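Looking after dry hands in winter: household tips

Posted December 15, 2020 by Chukwuemeka Effiong

Filed under: Home, Skin and hands

Cold air holds little moisture and heated rooms are drier still, so the outer layer of skin loses water faster than it is replaced. Add washing-up liquid and frequent hand washing and the result is tightness, flaking and, on the knuckles, small splits. The notes below cover the kitchen and the utility room first, then storage of creams.

Washing

Use lukewarm water. Hot water removes more of the skin's own oil and does not make soap work noticeably better for ordinary dirt. Take rings off first, as soap collects under the band and stays there after rinsing. Rinse until the skin no longer feels slippery, including between the fingers.

Pat dry with a cotton towel. Rubbing lifts flakes that are not ready to come away. Change the hand towel every two days, and wash it without fabric conditioner if the skin is already sore.

Unperfumed bars and liquid cleansers are both suitable. Labels marked "antibacterial" offer no advantage for dry skin. In our kitchen there is a plain Purkora bar by the sink and the scented one lives upstairs.

Gloves

Household rubber gloves should be one size larger than a close fit, with a thin cotton liner underneath. The liner takes up sweat, which irritates cracked skin almost as much as detergent does. Keep four pairs of liners in rotation and wash them at the temperature given on the packet.

Turn rubber gloves inside out after use and hang them by the cuff. If water gets in over the top, stop and change them. A glove with a pinhole is worse than no glove: fill it with water, squeeze the cuff shut and look for drips at the fingertips.

People who react to latex should buy nitrile or vinyl. Powdered gloves are best avoided altogether. 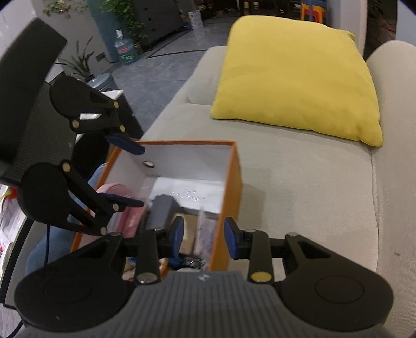 Cuffs matter too. Fold the last few centimetres of the glove back on itself to make a gutter, so that water running down a raised arm collects there and stays out of the sleeve.

Creams, ointments and lotions

The difference is mostly the proportion of oil to water. Lotions contain the most water, spread easily and wear off quickly. Creams sit in between. Ointments are greasy, stay put longest and are the usual choice overnight.

Apply within three minutes of drying, while the skin is still slightly damp. Smooth it on in the direction of the hairs. Working it in hard can block the follicles and cause spots on the backs of the hands and forearms.

For overnight use, put on a thick layer of ointment and cover with clean cotton gloves. Gulta sells a pair with a ribbed wrist that does not leave a mark. Old cotton socks do the same job, less elegantly.

Keep paraffin-based and other oily products away from cookers, candles and cigarettes. Fabric that has soaked them up burns readily, and washing does not remove all of it.

Storage

Take cream out of a tub with a clean spoon or spatula — fingers carry bacteria into it. Pump bottles avoid the problem. Write the opening date on the base and observe the open-jar symbol, which gives the shelf life in months. Discard anything that has separated or smells sour.

Do not keep tubs on a windowsill above a radiator. A cupboard in an unheated room is better.

When to ask for advice

Skin that weeps, crusts, swells or feels hot may be infected and should be seen by a pharmacist or doctor. The same applies to a rash confined to one spot, such as under a watch strap, and to cracks that have not closed after two weeks of regular ointment.

A second page, on bed linen and washing powders, follows in January.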